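Calibrating focus on long lenses in the cold

I have been putting off writing up the focus adjustment procedure I use on the 600 mm because it is tedious and the results only apply to one body and one lens at a time. Two people asked for it after the December post on tripod feet, so it goes up now.

The short version: a long telephoto on a DSLR will often need a different microadjustment value at minus fifteen than it does in the kitchen. The phase-detect module sits at the bottom of the mirror box and has its own light path. When the mirror box, the lens mount and the glass all shift by small and unequal amounts, the module and the sensor stop agreeing. On a 600 at f/4, with a bird at twelve metres, the depth of field is a few centimetres, so a disagreement that would never show on a 50 mm puts the eye out and the shoulder in.

Mirrorless users can skip most of this. Focus is measured at the sensor and the error has nowhere to hide. I still shoot one DSLR, mainly for battery life.

Target. I have used printed charts, a ruler on an incline and a cereal box. The chart matters less than people claim. What the module wants is a high-contrast edge, larger than the physical area of the focus point, flat, and square to the lens axis. The physical area is usually bigger than the box drawn in the viewfinder, which is why fine line charts give scattered results. A plain cross of a saturated colour against a neutral background does very well, because both line orientations are available to a cross-type point.

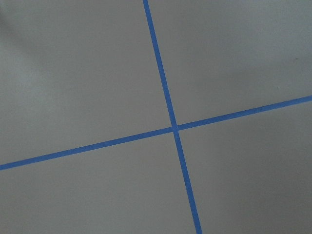
Blue tape on matte grey, crossing at a slight tilt.

Matte is important. I lost an afternoon to a laminated chart that threw a soft reflection across one half, and the module kept locking on the edge of the reflection. Volker Mühlbauer, who taught me most of what I know about lens mounts, uses the unprinted side of a mat board offcut and will not discuss alternatives.

Distance. The common advice is 50 times the focal length, which works out to 30 m for a 600. My yard is not 30 m long. I do the work at the distance I shoot, which for the feeder and the creek is 12 to 18 m, and accept that the value may be off at infinity. If your body allows separate wide and tele values, that applies to zooms only and does not help with distance.

Support. Lens foot on the head, head locked, stabilization off, mirror up for the comparison frames, remote release. Do not hang a bag from the centre column. A hanging bag swings, and at this focal length you will see it.

Procedure. Set the adjustment to zero. Use the centre point only, single-shot AF, wide open. Defocus to the near stop, acquire, expose. Defocus to the far stop, acquire, expose. Repeat until there are ten frames from each side. Then switch to live view at full magnification, focus on the same target and expose a reference. The reference is what you compare against.

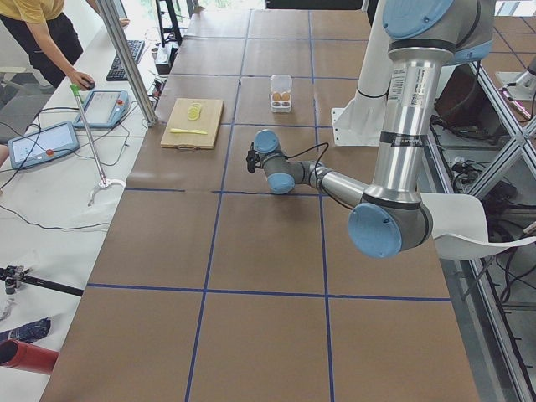
Defocusing from both directions is the step most write-ups leave out. The drive in a long lens has some backlash, and a set approached only from the near side will have a bias that you then dial in as if it were a calibration error. On my copy the near and far groups differ by 2 units. I take the midpoint.

Move the adjustment by five units in the direction the frames suggest and run the set again. Then by two. I stop there. The frame-to-frame spread of the AF system on this body is wider than a single unit, so chasing the last step is just fitting noise. Niilo Kallio disagrees with me on this and averages forty frames per step. His value and mine, on the same lens, came out one unit apart.

Then do it again cold. Leave the camera, lens and target outside with the caps on for at least ninety minutes. A big telephoto has a lot of mass in the front group and the barrel reaches air temperature long before the glass does. My indoor value is +3. At minus fifteen it is +8. I keep both on a strip of paper inside the hood case.

Teleconverters need their own values at both temperatures. With the 1.4x mine goes to +11 cold, near enough to the end of the useful range that I would send the lens in if it got any worse. 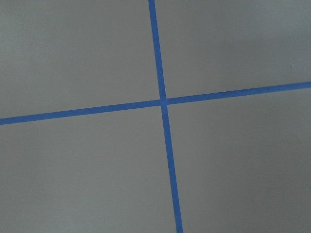

Does the heat shimmer over snow matter for this?
It matters a great deal past 10 m on a sunny day. Work under overcast or in the first hour of light, and keep the lens line as far above the snow as the tripod allows.

A few notes on gear, none of it supplied or sponsored. The Drament clamp I was using for the target developed play in the hinge and has been replaced with two spring clips. The Sosance neoprene cover stays off during calibration, as it slows the cool-down by a surprising margin — over half an hour on my lens — and goes back on for the field. Dariusz Wróbel lent me a machined foot from Stępień that is stiffer than the stock one, and the spread in my frames dropped enough that I have ordered my own.

I have 948 test frames from the last two winters, all named by temperature and adjustment value. I plan to plot them once I work out how to score sharpness without trusting my own eyes. Edge width across the tape is the obvious candidate.

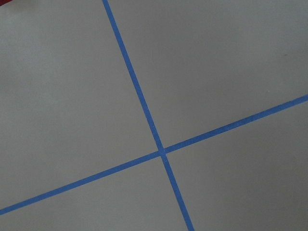

Thunder Bay, 2026-06-04

Addendum. I reran the warm set this morning at 19 degrees and the value is still +3, so the lens has come through another winter without drifting. The 1.4x moved by one unit, inside the spread. The body has had its mirror stop serviced in between, and I had expected that to show up somewhere. It may yet show up in the cold set. The next post will be the edge width script, if Teresa Szczepańska finishes checking my arithmetic.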